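差出人: Yeshi Shiferaw
宛先: Nandel 立体作品メーリングリスト
件名: Re: 秋の展示、蝋の連作の並べ方について
日付: 2019年8月5日

Yeshiです。返事が遅くなりました。Kelechiさんの質問に、わかる範囲で順に答えます。

Kelechi Oyewole さんのメール:
> 皆さま
> 10月のAkthorpeでの展示について確認させてください。
> 連作「Onyeka」は蝋の小品が34点と聞いています。壁に掛けるのか、
> 台に置くのか、まだ決まっていないようでしたら早めに知りたいです。
> 図録の原稿を書くのに、並び順が必要になります。
> それから、蝋は会場の照明で変形しないでしょうか。前回のGrursideの
> 展示では、窓側の作品の角がだれていたように記憶しています。
> 図録の印刷部数についても、予算の都合があるので教えてください。
> Kelechi

まず点数ですが、34点で変わりません。ただし2点は石膏の原型で、蝋は残りの32点です。原型も同じ大きさなので、並べたときに区別がつきにくいかもしれません。図録では素材を作品ごとに書いてください。

置き方は台にします。壁掛けも試しましたが、裏に金具を埋めるには厚みが足りず、二度割りました。台は白ではなく薄い灰色に塗ります。蝋の黄みが白の上だと強く出すぎるためです。塗料の見本は来週Grursideの工房に届くので、見たい方は直接行ってください。
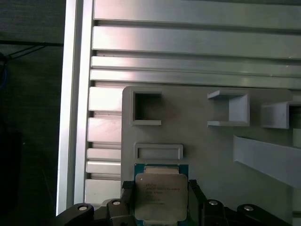 並び順は制作順にはしません。型を取った部位ごとに、手、肩、首、背中とまとめ、最後に原型を置きます。手の組がいちばん多く、指先だけのものも含みます。作品には小さな札をつけず、台の側面に番号だけ入れるつもりです。表面に直接刻む案もありましたが、写真のプロセッサの金属面にある印字のように、小さな文字が何行も載ると、少し離れただけで読めなくなります。その左上近くにある小さな三角の印くらいなら邪魔にならないので、向きを示す印だけは同じように角の近くへ入れようと思っています。設営のときに上下を間違えた作品が前回ありました。

照明の件、Kelechiさんの記憶のとおりです。あのときは西側の窓から午後の日が入り、いちばん端の作品の縁が丸くなりました。今回は窓のない奥の部屋を使います。灯具は会場備え付けのものから発熱の少ないものに替えてもらうよう、Akthorpeに頼んであります。返事はまだ来ていません。蝋の配合も少し変えて、硬い蝋の割合を増やしました。色がやや濁りますが、肌の型としては前より良いと思います。

輸送は、型の外側をそのまま箱として使います。石膏の外型に戻して布で巻けば、緩衝材を新しく作らずに済みます。重くなるので、車から奥の部屋まで台車が要ります。段差の高さを知っている方がいたら教えてください。

予算ですが、蝋と石膏の材料費は前回の残りで足ります。図録は447部で見積もりを取っています。半端なのは用紙の取り都合です。増やす場合は早めに言ってください。売値は3000円を考えていますが、高いという意見があれば聞きます。

図録の文章について、ひとつお願いがあります。「身体の断片」という言い方は避けてもらえませんか。前の紹介文がそうなっていて、割れたものや欠けたものを集めた作品だと受け取られました。初めからその大きさで型を取ったもので、どこかから切り離したわけではありません。「部分の型」で十分です。

原型2点の撮影は済んでいます。蝋のほうは、手の組だけ先に撮り直します。前のデータは光が強く、表面の皺が飛んでいました。撮り直した分からKelechiさんに送ります。

Yeshi Shiferaw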